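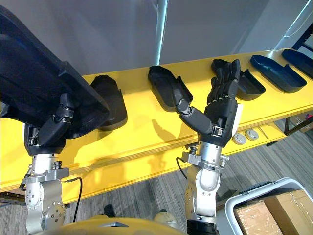
Hoja 15

Nudach · Manos y muñecas · Gallenik G, mano de cuatro dedos y pulgar

AVISO DE SEGURIDAD PARA ESTE PRODUCTO. Leer antes de pedir recambios.
Actualizado: 26 de noviembre de 2022

Afecta a: manos Gallenik G montadas en pareja (izquierda y derecha) sobre muñeca metálica, firmware 3.0 y 3.1. Las de la serie corta no. Las de banco tampoco, salvo que se les haya puesto la muñeca nueva en marzo.

Qué pasa
La mano izquierda suelta la pieza sin orden de apertura. No siempre. Casi siempre con la pieza levantada e inclinada, cogida por el borde, con el peso colgando hacia fuera. El pulgar cede primero, luego los dedos. Sin alarma en pantalla. El registro dice "agarre OK" hasta que la pieza ya está en el suelo.

Con bandejas moldeadas en forma de zapato, las oscuras, las de siempre, es donde más se nota. Pared alta, labio fino, el dedo no tiene mucho donde apoyar. En pieza cuadrada no lo hemos podido repetir.

Primer aviso: línea de clasificado de Egger, en la prueba larga. 3.194 ciclos sin novedad y en el siguiente, pieza fuera. Se rearmó, se siguió, volvió a caer a los 15 ciclos. Ahí se paró. Nadie herido. Una bandeja rajada por el talón y un susto.

Causa
Todavía no cerrada del todo. Lo que sabemos:

El sensor de par del pulgar se desplaza con la temperatura. Después de una hora larga de trabajo lee de más. El control cree que aprieta bien y afloja. Es lo que hace el modo "agarre suave", que viene activado de fábrica (ya no, ver abajo).

El cable de la muñeca. Si el bucle queda demasiado holgado y roza o engancha en el giro, mete ruido en la lectura. En dos unidades devueltas el conector estaba a medio asentar. No es la causa principal pero empeora lo otro.

El firmware 3.1 bajó el umbral de alarma por deslizamiento. Error nuestro. Se hizo para quitar falsos avisos y se quitaron también los buenos.

Jarosław Kalinowski, de Vetgate, nos mandó los registros completos con los tiempos de cada dedo y gracias a eso se vio lo del pulgar. Sin eso seguiríamos mirando los cables.

Qué hacer YA
1. Parar la célula. Parada de emergencia, no pausa. La pausa mantiene par en los dedos y es justo lo que no queremos.
2. Si hay pieza cogida: sujetarla por debajo, con dos manos y guantes, y entonces abrir desde la consola. No tirar de ella.
3. Desactivar "agarre suave" en las dos manos. Menú Mano > Perfil > Estándar. Guardar. Reiniciar, si no se reinicia no lo coge.
4. Bajar velocidad del brazo al 5 % hasta tener el firmware 3.2.
5. Revisar el bucle del cable. Que gire la muñeca entera sin tirar y sin rozar. Conector hasta el clic.
6. Nada de meter el brazo por encima de la mesa con la otra mano "solo esperando". La mano abierta en espera también se mueve, recalibra sola cada cierto tiempo, y el pulgar abre mucho hacia el lado.

Lo del punto 6 no es parte del fallo pero ya que estamos. Hemos recibido dos consultas de gente que colocaba piezas con la derecha en espera y se llevó un golpe en los nudillos. Espera no es parada. Está en el manual pero en letra pequeña, lo cambiamos.

Cómo comprobar si la suya está afectada
Mirar la etiqueta interior de la palma, hay que levantar la almohadilla. Si el número de serie acaba en K o en L, afectada. Si acaba en M, no. Si no hay etiqueta, escribir.

Prueba rápida, en frío y en caliente:
- Bandeja vacía, cogida por el borde, inclinada, a poca altura sobre la mesa.
- Mantener un minuto.
- Apuntar par de pulgar al principio y al final.
- Repetir tras una hora de trabajo.
Si en caliente el par mostrado sube sin que nadie haya tocado nada, es el sensor. Pedir sustitución. No hace falta esperar a que se caiga algo.

Sustitución
Módulo de pulgar, ref. GK-P2. Sin coste para las series afectadas. Incluye sensor nuevo, cable corto con brida y los tornillos (los viejos no se reutilizan, llevan fijador). Se cambia sin desmontar la muñeca. Destornillador dinamométrico obligatorio, el normal no vale, nos han vuelto dos módulos con la rosca pasada.

Plazo: según van llegando. Hay un lote en almacen y otro en camino. Primero los que tienen la célula parada, después el resto. Al pedir indicar:
- número de serie de las dos manos
- firmware
- ciclos acumulados
- si ha habido caída, registro de ese día

Después de montar hay que calibrar las dos manos, no solo la cambiada. Si se calibra una sola la coordinación queda coja y al pasar pieza de izquierda a derecha aprietan distinto.

Firmware 3.2
Descarga en la zona de cliente. Vuelve el umbral antiguo de deslizamiento, añade compensación de temperatura y deja "agarre suave" desactivado por defecto. Da más avisos que antes. Es lo que hay, mejor así. No intalar con pieza en la mano.

Ojo: el 3.2 no arregla el sensor, solo lo vigila. Las K y L necesitan el módulo igual.

Características (revisadas)
Dedos: cuatro más pulgar, pulgar con apertura lateral
Color: negro. Articulaciones con piezas plateadas
Palma: con almohadilla recambiable
Montaje: muñeca Gallenik, izquierda y derecha, no intercambiables
Revisión de pulgar: cada 3.000 ciclos (antes no se pedía)
Agarre por borde fino: permitido solo con firmware 3.2 y módulo P2
Agarre con pieza por encima de personas: no permitido. Nunca lo estuvo.

Preguntas que nos llegan
¿Puedo seguir con la derecha sola? Sí, si el número de serie no es K ni L y con perfil estándar. Con la izquierda sin tensión y recogida, no colgando sobre la mesa.

¿Y si solo manejo piezas ligeras? Mismo aviso. La bandeja que se rajó era ligera.

¿Pierdo la garantía por cambiar yo el módulo? No. La pierde si usa tornillos viejos.

¿Se devuelve la mano entera? Solo si los dedos también ceden con el módulo nuevo. De momento un caso, en estudio.

¿Sirve poner cinta en el labio de la bandeja? Nos lo han preguntado varias veces. Ayuda un poco, no arregla nada, y deja restos en las yemas. No.

Disponibilidad
Venta de unidades nuevas en pareja: suspendida hasta tener la serie M en stock. Sueltas, bajo consulta. Los presupuestos ya enviados se respetan, el plazo no.

Contacto para incidencias: formulario de servicio, asunto "pulgar G". Con otro asunto va a la cola general y tarda mas.

Próxima revisión de esta hoja cuando acabe el ensayo en caliente con Egger.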